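Clostville Makers & Tinkerers Forum
Robots and Automation > Meets and visits

Dillar open day, who went?

Started by osian_g
July 2024

osian_g wrote:
Went along to the Dillar open day in Clostville with my daughter. Got there at opening and stayed until they packed up the coffee urn. Interested in what others made of it, as the talk in the car park afterwards was pretty mixed.

For those who missed it, there was a talk from Fernanda Amaral on how they collect handling data, a tour of the back room where the arms are, and then you could have a go with the hand-held grippers yourself. The grippers were the best part for me. You squeeze, the fingers close, and the whole lot gets recorded so an arm can be trained on it later.

One gripe: the tour group was too big. If you were at the back you heard nothing.

ratchet_hand wrote:
I was at the back. Can confirm, heard nothing. I saw the top half of an arm and a lot of jackets.

Talk was good though. She said they had 1,681 recorded pickups from June, all fruit and veg, and they'd tossed 244 of them. Someone asked why so many and she said mostly people's other hand getting in the way. I would have liked more on that and less on the company history.

A.Hawthorne wrote:
Bit of a contrary view. I drove almost two hours and came away disappointed. The flyer said "see our robots at work" and the arms ran for 11 minutes. I timed it. The rest was people waving grippers by hand. That's fine if you want to see how the data gets made, but it isn't a robot at work.

Also parking. The lot on Makokha Street was full by mid-morning and the sign sent you round the block to another full lot.

osian_g wrote:
Fair on the parking. We walked.

I don't agree on the rest, Amrit. The arm demo was short but it was live and they let it fail. It dropped a lemon twice and they left it running. I've been to trade shows where the arm does one rehearsed move behind perspex all day.

A.Hawthorne wrote:
Letting it fail is a low bar. I wanted to see cycle times, or at least a bin of mixed parts. Fruit is a friendly object. It's round and it squashes a little and it fits in the fingers from any side. Show me a zip tie or a flat washer.

nantana_m wrote:
I work in a packing shed and fruit is not friendly! Round things roll. Skin marks show up two days later when it's already at the store and then we get the phone call. Half our rejects are handling, not pests. So I was more interested than you were.

What I asked at the gripper table was how hard the pads press. The fellow there (Attila Hajdu, on his badge) didn't have a figure. He said the pads are soft and the person holding it judges by feel. I appreciated the straight answer but that's the number I'd need before I brought it to my boss.

ratchet_hand wrote:
Good question. Did he say if they check the fruit afterwards?

nantana_m wrote:
I didn't get to ask. There was a lineup behind me and a boy who really wanted his turn.

bench_dog wrote:
Didn't go, but I'm thinking of asking them to do something similar for our group at the Skikberg hall. How much room does the hand-held part need? Is it a whole rig or what?

osian_g wrote:
Hardly any. A table with a cloth on it would do you. The gripper is one piece you hold, two fingers with the pads on the inside, and a pair of people can work the same table if they keep their elbows in. For a first go I'd stick to oranges, they're easy to get hold of.
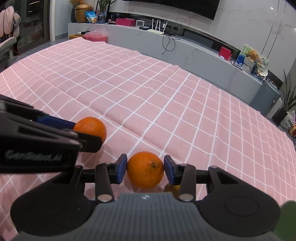 Tips if you're going to the next one

nantana_m wrote:
Putting these together for bench_dog and anyone else, add your own.

Go to the gripper table first, before the talk lets out. After the talk the wait was long.

Ask for a left-hand turn if you're left-handed. They didn't offer but they were fine with it.

Squeeze slowly. I closed it fast on my first try and the orange shot off across the table.

Bring a snack, the food truck only had hot dogs left by noon.

A.Hawthorne wrote:
Park at the rink and walk over. Stand at the front for the arm demo or skip it.

I'll probably go again if they put the arms on for longer. I did send them an email saying so, in politer words than I used here.

ratchet_hand wrote:
Did they answer?

A.Hawthorne wrote:
Yes, same afternoon. Fernanda said they'd look at splitting the tour into smaller groups and running the arm between them. No promise on washers.

bench_dog wrote:
Thanks all. I'll write to her about Skikberg and post back. Does anyone know if they charge for coming out?

osian_g wrote:
Don't know, sorry. The open day was free but that was on their own premises. Ask about insurance while you're at it, our hall wanted a certificate for a bouncy castle.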